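Cable Packaging and Return Rates in a School Equipment Loan Program

Project report, second semester
Author: L. Brynjólfsdóttir

1. Background

The equipment desk at our college lends out chargers, extension cords, adapters and display cables. Students borrow them for a few days and bring them back to a drop shelf by the library entrance. The desk owns close to 600 items. Staff told us that cables are the items most often returned with a part missing, and that sorting them takes up most of the morning before the desk opens.

Our project asked whether the way a cable is packed when it goes out has any effect on how it comes back. We did not look at damage to the wires inside, which would have needed test equipment we do not have.

2. Packaging types

The desk was already using clear zip bags. We added two other types for the trial. The first was a plain folding cardboard box ordered from Jarnik, a packaging supplier. The second was a cloth pouch with a drawstring, sewn by the textile course from leftover fabric. The pouches were sold to us at cost under the name Tinik, the label the textile students use at the spring market.

Each set was given a paper tag listing its parts. The tag text was the same for all types. We spent longer on the tag than we had planned. Our first version used part names from the catalog, and borrowers did not know what several of them meant, so the second version used plain words such as "long end" and "wall plug."

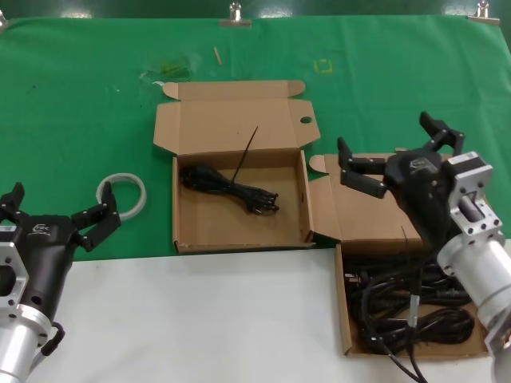
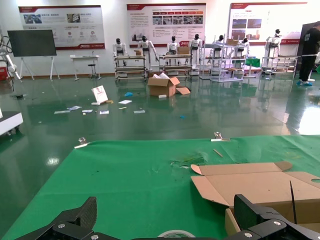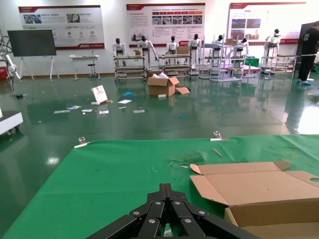 Figure 2. Open cardboard box on a green cloth.

3. Method

The trial ran for 13 weeks. Borrowers were not told that the packaging was being compared. At each return, the person at the desk filled in a short form with three fields: packaging type, parts missing, and whether the cable was coiled or tangled. A cable was marked as tangled if it could not be laid straight in one pull.

During the first 2 weeks the forms were kept on paper. After that we moved to a shared spreadsheet, and the paper forms were typed in by hand. Some of them had no packaging type filled in and were left out.

4. Results

Sets in boxes came back complete more often than sets in bags. The pouches were in between. For tangling, the bags and boxes were nearly the same, and the pouches were worst. Several borrowers had pushed the cable into the pouch without coiling it, and the drawstring then caught on the plugs.

The boxes wore out first. The fold of the lid started to tear after repeated use, and 4 boxes had to be replaced before the end of the trial. They also took up more room on the shelf than the desk would like. The Grornar shelving unit behind the counter is shallow, and boxes placed the long way stuck out over the edge.

5. Sources of error

The same borrowers often came back for the same item, so the returns are not independent of each other. Exam weeks fell inside the trial, and returns in that period were late and badly packed for all types. The tangle test depended on who was at the desk.

6. Recommendations

We suggest boxes for sets with three or more parts and zip bags for single cables. The pouches could be kept for small adapters, where tangling does not matter. The plain-word tags should be used on everything, including items that were not part of this trial. The spreadsheet has been handed over to the equipment desk along with a blank copy of the return form.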